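What Is Inside a Desktop Computer?
Tremby Science Pages – Sheet 14

A desktop computer is a metal case with separate parts fixed inside it. Each part has one job.

The processor, or CPU, carries out instructions. It is a thin green board with a metal lid called a heat spreader. The lid passes heat away from the chip. Hold a processor by its edges only.
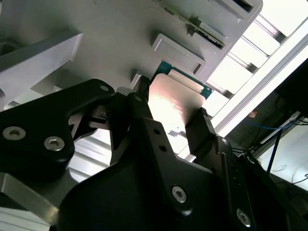

A processor sits in a socket on the motherboard, the large board that joins all the parts together. The socket has a metal plate and a lever. When both are raised, the socket is open. When the lever is pushed down, the plate holds the chip still.

Memory comes on long, narrow boards with gold contacts along one edge. Each board fits into a slot near the socket.

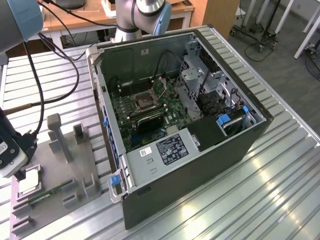
Power and storage

The power supply is a metal box. It changes mains electricity into the lower voltages that the parts need. Never open one – it can hold a charge after it has been unplugged.
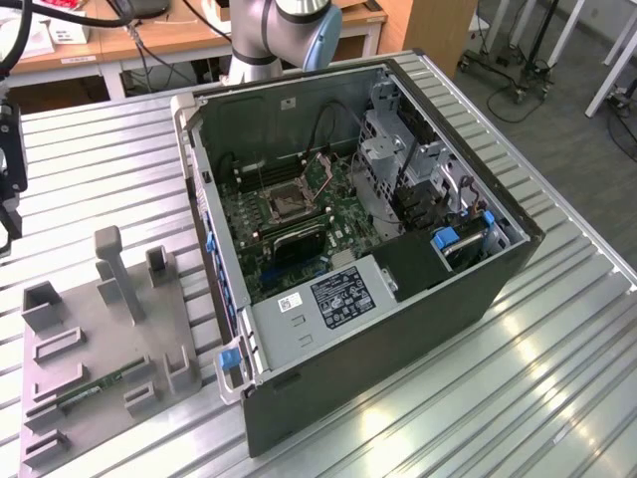 Drives store files when the computer is off. They are held in a metal frame called a drive cage. Small holes in the metal let air through.

Words to learn: processor, socket, motherboard, drive cage.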